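Sellau Garden Society – Members' Newsletter

Autumn Division of Perennials at the Dutwood Borders

Members are advised that the annual division of perennials at the Dutwood borders will begin on Sat 5 September at nine in the morning. The work covers the two long borders and the sloping bed beside the Hakala gate, where the daylilies and Siberian irises have become crowded and flowered poorly this summer.

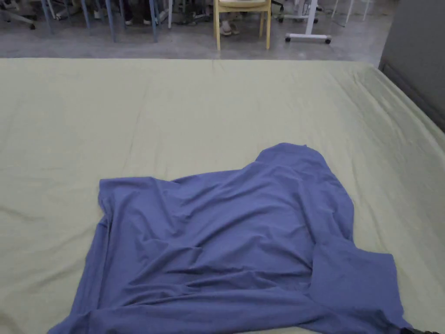

Page last updated: Sat 5 September

The borders were last divided in full four years ago. A planting survey completed in March recorded 1729 perennial plants in the two long borders and a further 441 in the sloping bed. The Society expects to lift 900 of these during the present season. Peonies will be left in place this year, with the exception of two old clumps that now stand in the shade of the hornbeam hedge.

Plants should be watered well on the evening before lifting. Clumps are to be raised with a fork, starting a hand's width outside the crown, and set on the path side of the border. Daylilies may be pulled apart by hand or separated with two forks placed back to back. Each division should keep at least three healthy fans and a fair share of root. Old woody centers should be discarded.

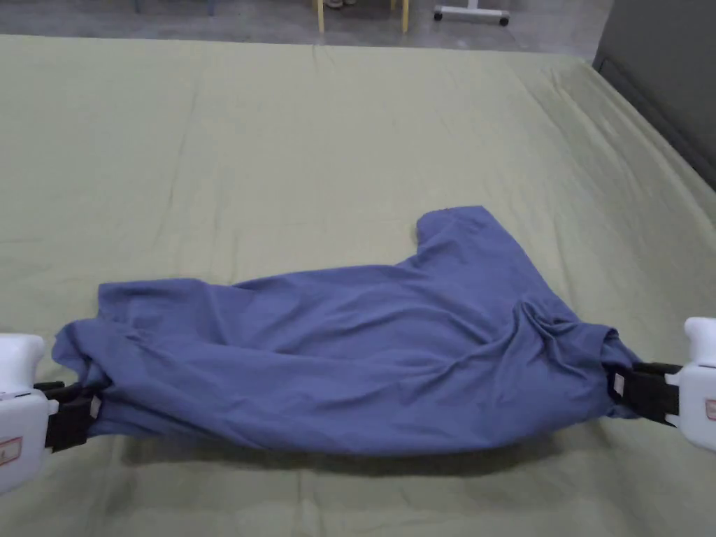
Iris rhizomes require closer inspection. Any piece that is soft, hollow or marked by borer tunnels must go into the lidded bins and may not be added to the compost. Leaves of Siberian iris should be cut back to six inches before replanting, and the crowns set one to two inches below the surface. Bearded iris, of which there are few at Dutwood, are planted higher – the top of the rhizome should remain just visible.

Replanting will follow the revised plan prepared by Melaniia Moroz, which moves the taller asters to the rear of the north border and opens a gap for the new salvias. Copies are kept in the potting shed. Divisions that are not needed in the borders will be potted in the Kollix peat-free mix and labeled with the variety name and flower color.
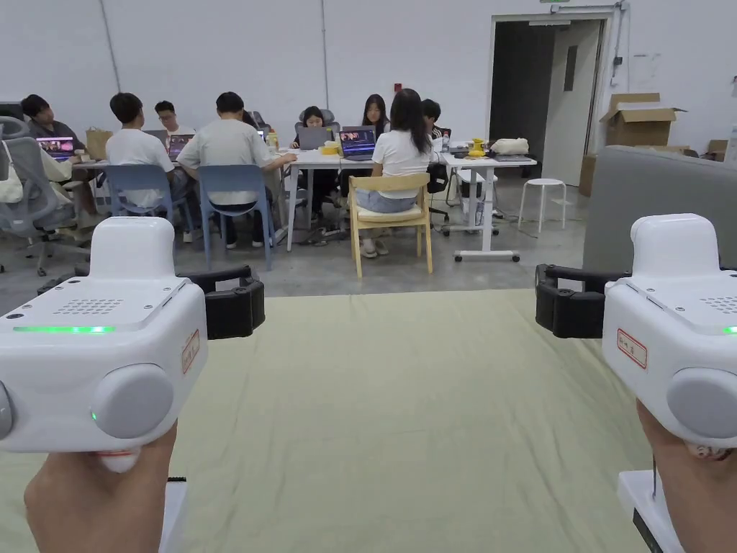
Potted divisions will be offered to members at the spring plant sale. Members who wish to reserve a particular variety may enter their name in the book at the Hakala gate, limited to four pots per household. Unnamed seedlings are not reserved.

Gloves and kneeling pads are available on site, but members should bring their own hand forks. Parking is on the lower field only.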